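Farnia Undska tabletop manipulator: long-term review

Reviewed by Costel Atanasov
Published 19/01/2019

The Undska is a six-axis arm on a clamp base, sold by Farnia for home and light bench use. List price is 2,311 dollars with the parallel gripper and power supply. The optional Vlachou wrist camera is a separate line item at 900 dollars, and the chores in the brochure can't be attempted without it. Budget for both.

Farnia lists the arm for "clearing, fetching and sorting." I tested clearing and fetching at home and sorting at a small parts bench belonging to Chun-hung Mak, who repairs pumps and has more mixed fasteners than any one person should. The unit was bought at retail and has the January firmware.

Setup

Unboxing to first motion took an afternoon. The clamp accepts a tabletop up to two inches thick. The arm ships with its joints pinned, and the fourth pin is behind a cover the manual does not mention. Calibration uses a printed card and a touch-off routine at five points. Repeat it whenever the clamp is moved, or picks will drift by a quarter inch or more at full reach.

The control software, Fuvska, runs on a laptop. It needs a wired connection. Over wireless the arm stopped mid-move often enough that I gave up logging it. The interface is a task list on the left and a camera view on the right, with a text console underneath that you will end up using more than either.

Gripping

The gripper opens to just over three inches and closes with adjustable force in ten steps. Step three holds a paper cup without crushing it. Step six is needed for a full can. There is no slip sensing. If an object starts to slide, the arm finishes the move at the programmed speed and the object arrives late or on the floor.

Rigid objects with straight sides are handled well. Mugs, cans, boxes and screwdriver handles were picked on the first try nearly every time once the force was set. Flatware lying flat on a table was picked less than half the time. Fabric is a lost cause; a dish towel can be pinched and dragged, and that is the limit.

Thin-walled plastic bottles deserve their own paragraph, being the most common thing anyone leaves on a table. A sealed full bottle behaves like a can. A partly filled one does not. The wall gives under the fingers, the liquid moves when the arm accelerates, and the center of mass changes during the lift. Clear plastic is also hard on the camera. Fuvska finds the cap and label and guesses at the rest, and the guess depends on what is behind the bottle. Gripping low helps with the wall, where there is liquid backing it. It does nothing for tipping.

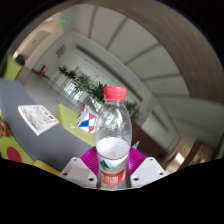
Can the Undska clear a table without someone watching it?

Only if the table holds a few rigid items spaced a hand's width apart. With mixed clutter, plan on staying in the room and restarting the task when it stalls.

Sorting at the bench

Sorting is the better application. Mak's bench has fixed lighting, a matte mat and bins that stay where they are put, so most of the uncertainty that ruins the household tests is absent. We ran a batch of 1,000 fasteners in three sizes, fed by hand onto the mat in small groups. The arm finished the batch in a little under four hours. Errors were almost all between the two smaller sizes, and nearly all of those came from washers lying on top of one another.

Four hours is slow. Mak can sort the same quantity by hand in well under half the time and did so, for comparison, while listening to the radio. His view is that speed matters less than attention: the arm can run while he rebuilds a pump, provided the feed is kept up. That condition is the problem. The feed takes a person every few minutes, and a vibratory feeder that would remove the person costs about 2,000 dollars, close to the price of the arm.

Noise and heat

The shoulder joint has an audible whine during slow moves. It is acceptable in a shop and irritating in a kitchen. The base casing gets warm after an hour but never too warm to touch. Idle power is low, and the brakes hold position when power is cut, with a sag of less than half an inch at full extension.

Reliability

One fault in ten weeks: the gripper lost its home position and closed on an empty target until the software was restarted. Farnia support answered in two days with a configuration file, and the fault has not recurred. The rubber finger pads show wear at the tips. Replacements are sold in pairs and held on by two screws each. The screws are very small, so do the swap over a tray.

What is missing

Slip sensing is the first item. Tactile pads or even a decent reading of motor current would let the arm slow down when a grip is failing. The second is a usable way to correct a pick. At present, if Fuvska selects a bad grasp point, you cancel the task, edit the point in the console and run the whole list again. Dragging the point in the camera view would save a lot of time. The third is a mobile base. An arm clamped to one end of a dining table reaches a little over half of it, and the mug you want moved is usually in the other half.

Verdict

For household chores the Undska is not ready. It can perform most of the individual motions involved in clearing a table, under conditions a household does not provide. Buyers expecting a machine that takes over after dinner should wait for at least one more generation of hardware.

For bench work with fixed lighting and known parts it is serviceable, provided throughput is not the point. Schools and hobby shops will get value from the console and the open file format. Mak has asked to keep the unit through the end of the month to try O-rings, which I expect to go worse than washers.

Household use: 2 out of 5
Bench use: 3.5 out of 5
Documentation: 2 out of 5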